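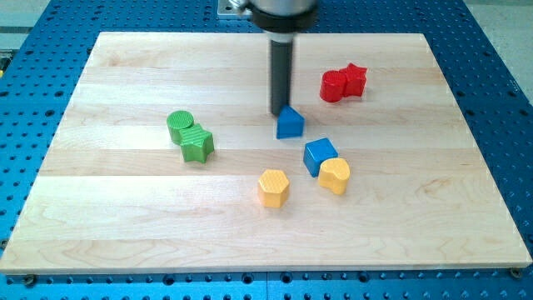
How I make a maple play board for wooden blocks

My kids had a lovely set of coloured shape blocks and nowhere decent to use them. The carpet is too squishy for anything to stand up on, and the dining table is glass (never again). So I made a board, then I made another one for my sister-in-law, and now people keep asking how I did it. It's a weekend job if you let the glue dry properly, and you don't need a proper workshop. I did my first one on a folding bench in the side passage with the bins.

What you'll need

Maple planks, all planed to the same thickness
PVA wood glue
Sash clamps, three if you can borrow them
Scraper, sanding block, and paper in 85 or so – sorry, I mean 80, then 120, then 240
A finishing oil that's sold as safe for toys
An old T-shirt you don't mind losing

Picking the planks

I like maple for this. It's pale, so the colours of the blocks really sing against it, and it's hard enough to put up with being bashed. Don't fuss about matching the planks! I tried that with the first board and drove myself mad in the timber yard. A bit of difference from one to the next looks much nicer once they're joined, and if you get a piece with some wavy figure or a darker streak in it, keep it for the top face.

Lay them side by side on the floor and shuffle them about until you like the order, then draw a big pencil triangle across the lot. When you pick them up again you'll know which way round everything goes. My neighbour Adeel taught me that one and I use it for everything now.

Gluing up

Do a dry run with the clamps first. Please do this, even if you're itching to get going, as you've only got a few minutes once the glue is on. If you can see daylight through a joint, plane that edge again. More clamp pressure won't fix it.

Run a thin bead along each edge, rub the planks together and clamp them up, putting one clamp on top for every one or two underneath so the board doesn't bow. Tighten a little at a time. I leave the squeezed-out glue for 90 minutes, till it's rubbery, and then lift it off with the scraper. Wiping it with a wet cloth just pushes it into the grain and you'll see it when you oil.

Then leave it overnight.

Sanding and oiling

Sand along the grain and work up through the papers. The ends take longer than you think – end grain drinks oil and shows every scratch, so give them an extra going over. Take the sharpness off all the edges and corners too.

I put on 2 thin coats of oil, a day apart, and wipe off everything that doesn't soak in. Lay the T-shirt out flat outdoors to dry afterwards, don't scrunch it up in the bin, oily rags can catch fire. The board wants 7 days before anybody plays on it.

Using it

Small blocks stand up beautifully on it. Triangular prisms are the ones that get fought over in our house, as they make the roofs. Wipe the board with a barely damp cloth and stand it on its edge when it's put away, so that air gets to both sides. Mine gets another coat of oil every December.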